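Elludia Live Tapes Restoration -- Second Progress Report

Period covered: to the end of November
Submitted to: Nerthorpe Music Fund

1. Summary

Transfer of the concert tapes is complete for the first of the two seasons. Of the 49 reels recorded at the Allier hall, all have been inspected and 20 have been transferred at 24-bit resolution. The remaining reels are from the second season and are in worse condition. We request no change to the total grant, but we do request that one budget line be moved (see section 5).

2. Transfers

The first-season reels are quarter-inch stereo, recorded from the desk. Most needed only new splices and leader tape. Azimuth was set individually for each reel, as the band's engineer used at least two machines and they were not aligned to each other. Playback speed drifts on three reels. On these the tuning reference is the organ, which is audible in nearly every song and was corrected against the studio album.

The second-season reels show binder breakdown. They will be baked and transferred in one pass each. Squeal was present on the test reel before treatment and absent after it.

3. Mixing and mastering

Audience microphones were recorded separately for the first season only. They have been lined up with the desk feed by hand -- the offset changes during each show, so a single delay value does not work. Vocals are high in the desk feed and guitars are low. We have applied mild equalization and left the balance otherwise alone.

A draft running order for the double album has been sent to the band. The long version of "Maillard" takes up most of side three. If it stays, one of the acoustic songs will have to move to the download edition. A decision is needed before lacquers are cut.

4. Rights and packaging

Written consent has been received from every performing member of the first-season lineup. Consent for the string section is outstanding. The hall has confirmed that it makes no claim on the recordings.

The vinyl pressing is set at 400 copies. Test pressings are expected on a Monday delivery and will be checked on 2 turntables before approval. Liner notes are in second draft. The gatefold layout is waiting on the final track order.

5. Budget

Spending is within the approved total. Tape baking will cost more than planned and studio hire less. We ask that the unspent studio hire be moved to the baking line. All other lines are unchanged.
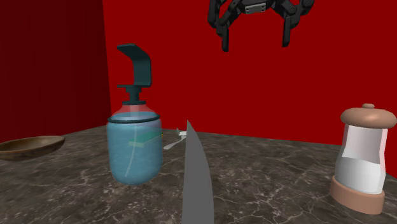

6. Work planned for the next period

Bake and transfer the second-season reels.
Obtain string section consent.
Confirm running order and book the lacquer cut.
Deliver reference files to the fund's archive, with a transfer log for each reel.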